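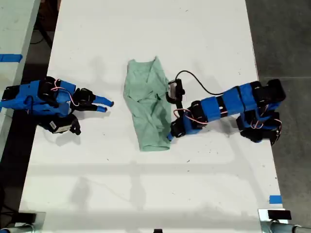 Plier, déplier, recommencer

Bienvenue dans ma petite galerie du linge ! Je sais, on a vu des sujets plus palpitants, mais moi les torchons, les serviettes et les chutes de coton me passionnent depuis que j'ai hérité des armoires de ma grand-tante (trois générations de draps brodés, et pas un seul plié comme son voisin). Alors j'ai fini par ouvrir cette page, mise à jour le 19 mai 2018, où je range ce que j'apprends sur le pliage au fur et à mesure.

Le vert menthe, tel quel. Froissé à souhait, tout en longueur, avec une pointe qui rebique en haut et le bas qui se ramasse sur lui-même. C'est exactement l'état dans lequel je retrouve les miens au fond du panier, et j'avoue que j'aime bien ce moment-là, quand le tissu fait encore ce qu'il veut. Et puis ce vert très pâle sur une table blanche, quelle douceur !

Quelques mots sur ma façon de faire, vu que vous êtes plusieurs à me l'avoir demandée. Je commence toujours par chercher deux coins. Pas les quatre, deux suffisent -- le reste suit tout seul quand on soulève et qu'on laisse pendre un instant. Ensuite je pose, je lisse du plat de la main en partant du milieu, et je rabats dans la longueur. Les plis du centre sont les plus têtus. Si je les laisse passer au premier rabat, je les retrouve au dernier, bien marqués, et il faut tout rouvrir (ça m'arrive encore une fois sur deux, et je râle à chaque fois).

Pour la table, prenez grand. J'ai longtemps plié sur un coin de commode et c'était une misère, il y avait toujours un bout qui glissait par terre. Une surface claire et dégagée, même un peu rayée, ça change la vie. Chez Uibo ils ont des plateaux tout simples qui me font envie depuis mars, mais bon, la mienne tient encore debout.

Côté tissu, le coton fin se laisse faire mais ne pardonne rien, et le lin, lui, garde la mémoire de tout. J'ai une pile de torchons Prilell achetés en lot, lavés je ne sais combien de fois, et ils se plient maintenant presque sans y penser. Les neufs, c'est une autre histoire : un lavage avant toute chose, sinon l'apprêt les rend raides comme du carton.

Le tissu pincé, de tout près. Regardez comme la matière se fronce autour de la prise, tous ces petits creux qui partent de l'endroit où ça serre ! C'est pour ça que je conseille de saisir le moins d'étoffe possible quand on attrape un bord.
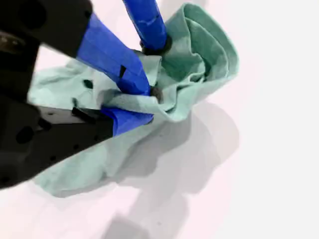 Gunārs Liepiņa m'écrit que chez lui on ne pince jamais, on glisse la main à plat dessous et on retourne le tout d'un seul geste, et que le linge en sort bien moins marqué. Il ajoute que pour les serviettes épaisses il plie en trois plutôt qu'en deux, parce que la pile tient mieux sur l'étagère.

J'ai essayé la main à plat hier soir sur toute une pile. Pour les grandes pièces, il a raison, c'est bien plus rapide. Pour les petits carrés je reste fidèle à mes deux coins -- question d'habitude, sans doute. Le pliage en trois, je l'adopte pour les draps de bain, et je vous montrerai l'étagère quand elle sera présentable.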